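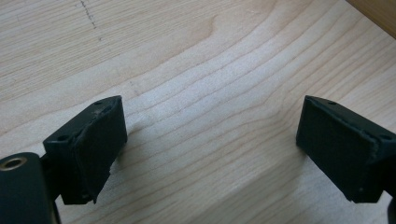 Re: [murkcombe-robotics] Finger pads and the tea box task

From: Naveed Bhutto
To: murkcombe-robotics list
Date: 10/22/18

Hi all,

Great questions from Hugo, so I'm answering on the list for everybody who is building a gripper this term. His message first, my answers underneath.

> From: Hugo Lebrun
> To: murkcombe-robotics list
>
> Hello everyone,
>
> I missed the last two club nights (exams, sorry) and I'm trying to catch
> up before Hasgate. Three things:
>
> 1. Are we still using the rubbery pads on the fingers, or did the
> Gustitz team win the argument about bare plastic?
>
> 2. What are we practising on now? I heard the blocks are gone and
> it's tea and coffee, which sounds like much more fun.
>
> 3. How many demonstrations does each person need to record? I have
> the hand-held unit at home until Thursday and could get a few done
> at the kitchen table.
>
> Also, if anybody has my small hex key, please bring it.
>
> Hugo

1. Pads. We're keeping them, and I'm very happy about it! The Gustitz people made a good case for bare plastic (it's simpler, it's lighter, you can't wear it out), and then we tried both on the stick sachets. With bare plastic you have to squeeze hard and the sachet folds up and slides out sideways. With the pads you can barely close the fingers and it stays put. I could have watched that all night.

The edges do fray. The seam where the pad meets the finger body goes first, and you'll see ragged bits along there on the set we've been using. Don't pick at them, please. A bit of fluff along the seam has no effect on the grip as far as I can tell, but once the flat part of the pad starts to lift you should swap it. Spare pads are in the blue drawer. Clean off the old glue before you stick the new one down, and leave it overnight under a book.

When you refit the fingers, open them right up over a bare bit of table and look down on them. The pads should lean in toward each other evenly. If one looks rotated, loosen the screws on that side and try again before you record anything, or your whole batch will have a crooked finger in it and the model will learn to expect one. (Ask me how I spent my Sunday.)

2. The task. Yes, the blocks are retired! We've moved to the wooden box with the glass top, the one divided into compartments, with sachets, pouches and coffee capsules inside. It's a lovely thing to practise on. Everything in it behaves differently: the capsules roll, the dark pouches squash, and the red sachets are so thin that you need to come at them from the side. The Hasgate rules call for three types of object with a different grip for each, so it covers us nicely.
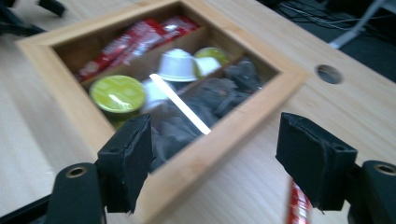 The box, with a red and white stick sachet by the right-hand finger.

Watch the glass. A stripe of glare across it can hide part of what's underneath, and Yatsenko (our vision code, for the new people, named after the street we used to meet on) gets confused by that. Turn the box a little between recordings and shift it around the table so the glare doesn't always land in the same spot. I'd also like some variety in speed. Lots of our clips have motion blur when the arm swings across, and that's fine in moderation, but slow down as you get close to the object.

Mind the round hole in the tabletop too. I can report that a capsule fits through a hole like that.

3. How many. The target is 20 good ones each. We have 93 on the club drive so far, and 9 of those are mine from before I fixed the crooked finger, so they'll probably go. Hugo, the kitchen table would be fantastic, a different surface is just what we need. Use whatever sachets you've got in the cupboard. Only keep a recording if the object ends up where you meant to put it, and write one line in the log for each.

Somebody asked me on the way out whether we'll need 2000 recordings like the university groups. We won't! Our task is small, and I'd much prefer a modest pile of careful ones. The first model we trained already heads for the right compartment more often than I expected, even if it then hovers there looking thoughtful.

Still open for the rest of October:

- someone to write up the pad comparison for our Hasgate notebook, half a page will do
- a second person on Yatsenko, you'll learn a heap and I'll sit with you for the first session
- a colour chart for checking the camera, if anyone's parent is a photographer

Hugo, I have a small hex key in my pencil case that isn't mine, so that's probably yours. I'll bring it on Thursday when you drop the unit back.

Cheers,
Naveed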